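# Renting a robot's hands by the day

Radow sells robot arms, but the product it talks about most these days has no arm at all. Trenlow is a pair of hand-held grippers with a camera on the tool, offered as a kit or as a day-rate service. A person does the chore with the grippers, the kit records it, and the customer trains a robot on the result.

I spent a day in August with the service team in Toledo. The work is plain stuff. You pick up an apple, you put it on a plate, you set it back somewhere else and go again. A good operator gets through 63 takes in an hour.
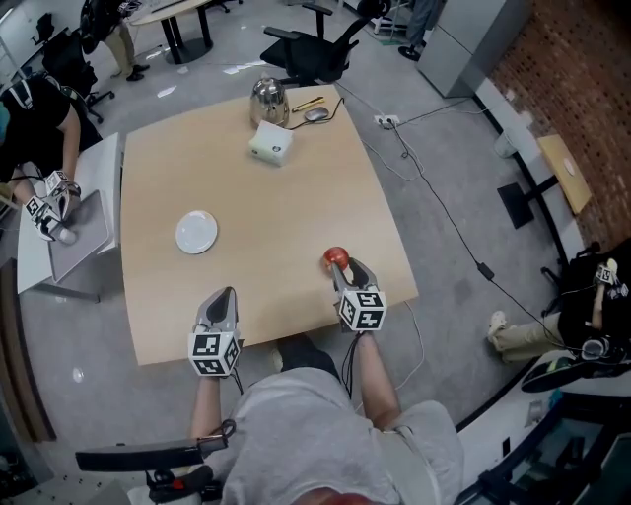 Rosângela Teixeira runs the sessions. She came from a packing line and trains new operators herself, which takes a morning. "The hands learn fast," she said. "What takes longer is slowing down. People grab the way they grab at home, and the jaws can't do that."

I tried it and she was right. My first takes were rushed, and she threw most of them out. After 15 minutes the jaws felt less clumsy, though my wrists were sore by lunch. The cables are the other annoyance. They run back along the arms and pull a little when you reach across a desk.

The kit costs $900 a month for the pair, with software. The patterned markers come already fitted, so setup is mostly a matter of plugging in and running a short calibration. Ours had to be done twice. The service costs more, but Radow supplies the operators and checks every take before it goes out.

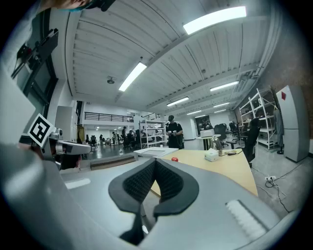 Round objects are the hard part. The pads hold them well once they are closed, but a ball that is touched off center will roll, and then the take is lost. Teixeira keeps those in a separate folder – some customers want the misses too.

One of them is Ukton, a small firm working on a kitchen helper. It ordered 202 takes as a trial and came back for a longer run with more kinds of objects. Its engineers asked for different desks and different people, and for ordinary clutter to be left where it was.

I would rent before committing to a long contract. The grippers are well made and the software is easy to follow, but the export step is slow, and the manual skips over what to do when tracking drops out. Radow says a new version of the manual is being written.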